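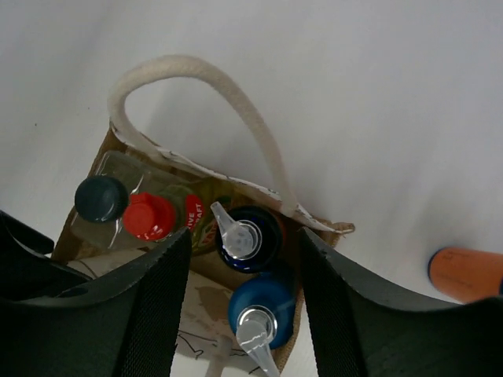 The Drukthorpe Bottle Tote

Jute, cotton rope handles, cats on the lining

Every household has bottles that live nowhere in particular. They stand on the edge of the sink, fall into the sink, and are put back on the edge of the sink. Landthorpe would like to sell you a bag.

The Drukthorpe is a small tote in coarse jute with thick cream rope handles and a pale lining. It stands up by itself once it's loaded, and it takes four bottles easily. A fifth goes in if you push, and after that you have a very stable block of bottles that won't tip over in the car. Washing-up liquid, hand soap, whatever you descale the kettle with in August when you finally look inside it.

Pack the tall ones first, against the wall, and drop the pumps into the middle where they can't be leaned on. Keep everything upright. The jute is a loose weave and has never claimed to hold liquid.
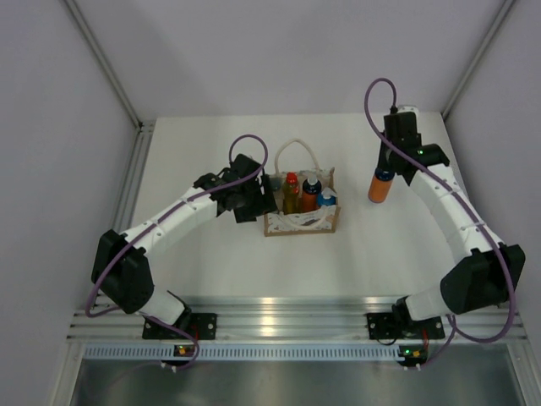 If your bottles are squat, or you mostly carry them from one cupboard to another, a low caddy with a rope handle does the same job and is quicker to grab from. Our buyer, Ruba Atallah, owns both and uses the tote for onions.

Sizes and care are further down. The lining gets its own section, for reasons that took up nearly 57 emails.
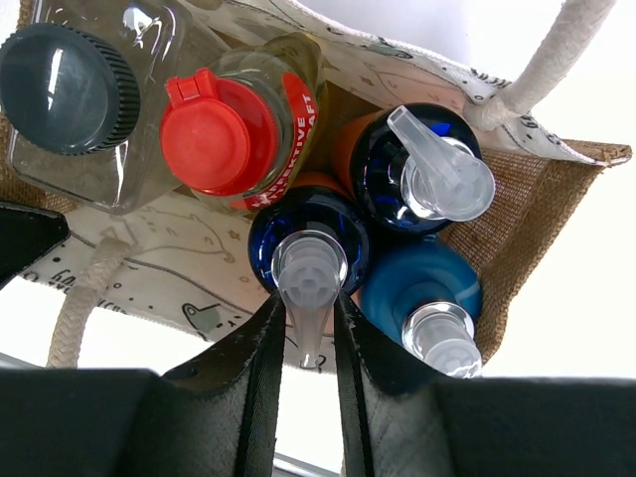
2 min read

The lining

Line-drawn cats, small stars, a scatter of dots. We asked the Mihăilă workshop for something plain. They sent cats – and the cats outsold plain so badly that plain has been dropped.

Care: wipe the lining, brush the jute, keep both out of the machine. A little fraying near the handles is normal for jute and we won't be replacing it.

Item no. 2093. Also sold at our Arard shop, ground floor, behind the buckets.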